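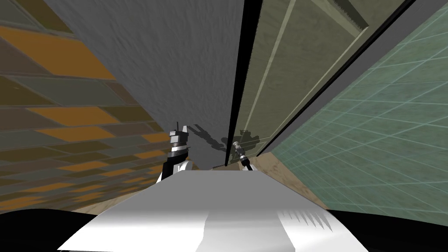 Re: [artbooks-l] The Orkcombe catalog: is there a reprint or isn't there?

From: Mitsuko Fujimoto
To: artbooks-l
Date: Monday, February 6, 2023

Ezequiel Espinoza wrote:

> Hello all,
>
> I am trying to get hold of the Orkcombe catalog, the one for the
> mail art and instruction pieces show, and I'm going slightly mad.
> Talier lists it as "reprinting." Two of the big online shops list
> it as available in 4 weeks, and have done for as long as I've
> been looking. A third wants 136 dollars for a copy described as
> "good, some thumbing." A cousin of mine who works in a library
> says her system shows a second edition with a different page
> count and a different editor.
>
> So: does the second edition exist? Is it the same book? And is
> the Drondness essay in it, because that's the only thing I need,
> for a chapter that is due in May.
>
> I'd also take any opinion on whether the book is worth owning
> apart from that. I have shelf space for one more before something
> else has to leave.
>
> Thanks,
> Ezequiel

Ezequiel,

You have asked four questions and I can answer three and a half of them, which by the standards of this list makes me an oracle.

The second edition exists. I have it on the desk next to the first, and they don't get along. The first is the square one in gray boards with the title stamped so faintly on the spine that you find it by looking for the book that seems to have no title. The second is a paperback, taller, and has the title on the spine in letters you could read from a moving bus. I assume somebody complained. I may have been somebody.

As to whether it's the same book: mostly. The plates are the same plates, printed a little darker, and that is a mercy for the typewritten pieces and a disaster for the pencil ones. The pencil ones now look as if the artist had been angry. The checklist at the back has been redone and is far better. In the first edition a good half of the postcards are dated by postmark and the rest by what I can only call mood. The second gives you the postmark where there is one and "undated" where there isn't, and I wish more catalogs had the nerve.

The different editor is a cataloging accident. Krawczyk edited both. The second edition has a new preface by another hand, and somewhere along the way a library record took the preface writer for the editor. Your cousin should feel free to fix it. The different page count is real: they cut the installation photographs down from 24 to 15, ran the bibliography in two columns, and dropped the blank leaves that in the first edition stood for a piece consisting of blank leaves. There is now a line of small type saying that the blank leaves have been omitted. I can't decide whether this is vandalism or the best version of the work so far.

Now, Drondness. Here you have to be careful, and I am sorry to say it will cost you either money or a trip.

The Drondness essay is in both editions, but it isn't the same essay. The one in the first edition is the long one, with the section on the letters that came back unopened and the argument with the gallery over who had to pay for the return postage. That section is gone in the second. So are nearly all of the footnotes, and anyone who has read Drondness knows that the footnotes are where the essay happens. What's left reads very smoothly and says about a third as much. If your chapter leans on the postage dispute (and I hope it does, it's the funniest thing in the literature, admittedly a low bar), the second edition is no use to you.

The preface says the essay has been "lightly revised." I have had haircuts like that.

As for where to get the first: do not give anyone 136 dollars for it. That copy has been going around since I was last looking for a spare for a student, and "some thumbing" is putting it kindly. I asked the seller for details. The front board is loose and somebody has gone through the checklist with a green ballpoint, ticking off the items, as though planning to buy the show. You could try the following instead.

Write to Talier directly, by email, and ask for the first edition by its binding. Don't ask for it by title. If you ask by title you get the person who handles orders, who will tell you truthfully that it's reprinting, by which is meant the paperback. If you ask for "the square one in boards" you get passed along to someone who knows where things are kept. I got a clean copy this way for the original price plus shipping. It arrived wrapped in proofs of a book on stained glass, which I also kept.

Failing that, your cousin's library can surely borrow it, or get the essay scanned. Make sure the request says first edition, and says it more than once. Interlibrary loan will otherwise send you whichever is nearer, with a clear conscience.

The "available in 4 weeks" business you can ignore. I ordered from one of those shops as an experiment. Every 4 weeks I received a cheerful note saying that it would be another 4 weeks. I came to look forward to them. It struck me as very much in the spirit of the exhibition, and when they finally canceled and returned my money I was a bit hurt. I've kept the notes in a folder, and if anyone on the list is putting together a show of correspondence with booksellers, I am willing to lend.

On to your last question, whether it's worth the shelf space. This is the half I can't answer, because I don't know what would have to leave. But for what it's worth:

The show was a muddle. I saw it, on a wet afternoon, and spent a good part of the time in front of a case of envelopes with the addresses facing down. The labels were on the wall opposite, so that you read one, turned around, forgot the number, and turned back. There was a room of instruction pieces where visitors were invited to carry out the instructions and a guard who had clearly been told nothing about it. I watched a man read "move this chair to where it is needed," pick up the chair, and be asked to put it down. He put it down. I've often thought of writing to the museum to ask whether that counted.

The book is much better than the show. Krawczyk's introduction does the dull, necessary work of saying who mailed what to whom and in what order, and does it in plain sentences. The chronology is excellent in both editions. The interviews are uneven; two of the artists plainly can't stand each other and the third had evidently been told there would be lunch. The essay on duplicating machines is the sleeper. I skipped it for years on the grounds that I didn't care about duplicating machines, and then read it on a train with nothing else in my bag and have cared about them ever since.

What the book doesn't have, in either edition, is an index. You'll make your own on the endpapers like the rest of us. The endpapers in the first are black. Bring a white pencil.

If I could only keep one I'd keep the first, for Drondness and for the blank leaves. If you end up with the second, it's a perfectly decent book with a usable checklist, and it lies flat, as the first refuses to do without violence. I use the second for looking things up and the first for reading, and resent having needed both.

One correction to an older thread while I'm at it. Someone wrote here that the loose card tucked into the back of the first edition was a misprint slip. It's a work. It is also a misprint slip. The card lists an error that isn't in the book, and you're meant to go and look for it. I did, for longer than I'd like to admit, and found two others, both of which are still in the second edition. If your copy comes without the card, ask Talier for it. They had a stack.

When you've seen the long version of the essay, would you let me know off list what you make of note 15? I think Drondness has the date of the second mailing wrong, and I have been waiting for someone else to need the book badly enough to check.

Mitsuko

P.S. Please trim the subject line if this turns into a discussion of cataloging. I know it will. Some of us read the digest.

--
artbooks-l: books, catalogs and printed matter by and about artists
To leave the list, send a blank message with "leave" in the subject line.
Sellers may post once a month. Prices in the message, please, not "on request."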